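Notebook, paint bench, April

Fourth go at the casein. Starting fresh on a clean page since the last one has the third go on it, literally.

Recipe as before: 40 g of Fumeck curd powder into 255 ml of water, left to swell overnight, then the borax in warm water, stirred in a bit at a time. Last round I dumped it in all at once and got something like rice pudding with opinions. This time it went glassy in under an hour and dripped off the stick in a string. Strained it through an old stocking anyway. Two lumps, both small, both mine.

Pigment: ground the blue with water on the glass slab before it went anywhere near the binder. Elba Olivares told me to do this in the first place and has been very gracious about it, meaning she has mentioned it only every time she walks past.

Test boards, all primed with the same chalk gesso:
A – straight binder. Chalks off on a thumb.
B – binder plus a few drops of linseed. Better. Slight sheen where the brush overlapped.
C – same as B, second coat at 2 pm. Pulled up the first coat in one corner. Too soon, or too much brush. Probably both.
D – Arix premix out of the tub, for comparison. Perfectly even. Annoying.

Smell: B and C are fine. The leftover jar from the third go is not fine and has moved outdoors.

Dried color is a good two steps lighter than the wet, so from now on nothing gets judged until the next morning. I have written this down before, see the page with the green.

For the Plikavcombe job they want a dull teal on the walls, white on the doors, woodwork left light. The walls come to over 900 square feet, so I need a batch that behaves the same in the last bucket as in the first. Mixed a sample card toward the grayer side of the blue.

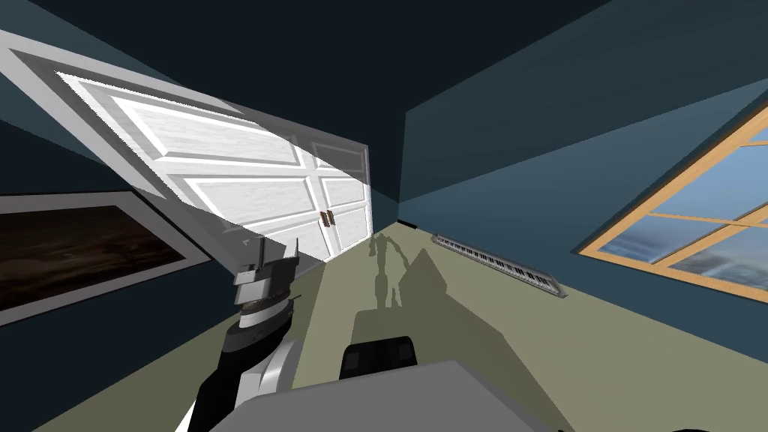 Teal wall, white double door, light orange window frame. Dark ceiling.

The dark ceiling worries me more than the wall does. Casein that deep shows every lap mark, and I'd be up a ladder making them. Ask Elba if distemper would be kinder.

Next: repeat C with a full night between coats. Softer brush. Label the jars this time. Order more borax.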